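News > Robotics > Safety and Good Practice

Mugo lab puts its robot arm rules on one page, and people are reading them

A set of plain rules for working next to robot arms has been adopted at the Mugo robotics lab after a trial that wrapped up in April, and the early response from the people who work there is very good indeed.

The rules fit on a single sheet. They replace a 22-page manual that most newcomers signed on their first morning and then left in a drawer. Radu Nedelcu, who led the rewrite, started by asking everyone at the lab to write down what they really did before switching an arm on. The answers were all over the place!

"Some of our best people had great habits that had never made it onto paper," Nedelcu said. "One person always put the stop button in the same spot before touching anything else. So now we all do that."

The stop button rule comes first on the sheet. It has to be within reach of the person running the arm, it has to be tested at the start of every shift, and nothing may be set down on top of it or in front of it. Cables come next: they need enough slack for the arm's full reach, and the operator checks them by moving the arm slowly through its widest positions before any real work begins.

There are eight rules in all. Others cover who may enter the work area while an arm is powered, how to hand a station over to the next person, and what to do when the cloth or mat on a table is changed. (Smooth it, fasten it if it slides, and run the first few moves at low speed.) Speed during setup is capped at 300 millimeters per second at the tool, even for people who have been doing this for years.

The lab logged 2935 robot sessions under the draft rules. Operators noted every stop, planned or not, along with a line on the cause. Rehema Urio read through all those notes and came away delighted with how much detail was in them.

"People wrote such useful stuff," Urio said. "A cable catching on a bracket, a button that had crept out of reach over the course of an afternoon. You fix those in a minute once somebody has told you."

Two rules changed as a result. The handover rule now asks the outgoing operator to stay until the incoming one has pressed the stop button and reset it. The cable rule picked up a second check after lunch, which got a few groans at first and is now pretty much routine.

Two other groups, Gotell and Fomura, have asked for copies, and Urio is working on a version with blank spaces so that each site can fill in its own distances and speeds. She would love to hear from smaller workshops too, especially ones with a single arm and no safety officer. 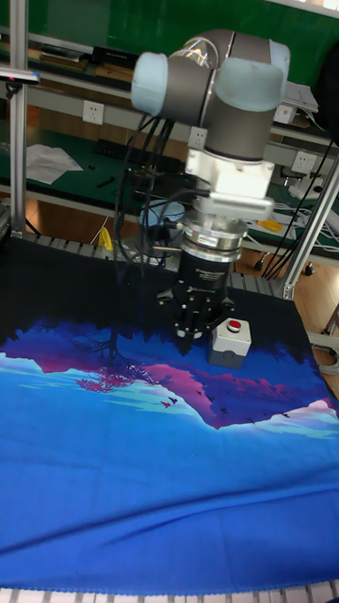
Nedelcu plans to go over the sheet again once the other sites have sent in their notes, and he expects the handover rule to get the most comments. Until then, a copy stays taped up at every station.

Related items
Mevis opens evening classes for first-time robot operators
Fomura shares its checklist for moving a work cell
Where should the stop button go? Readers write in
Gotell updates its training for night shifts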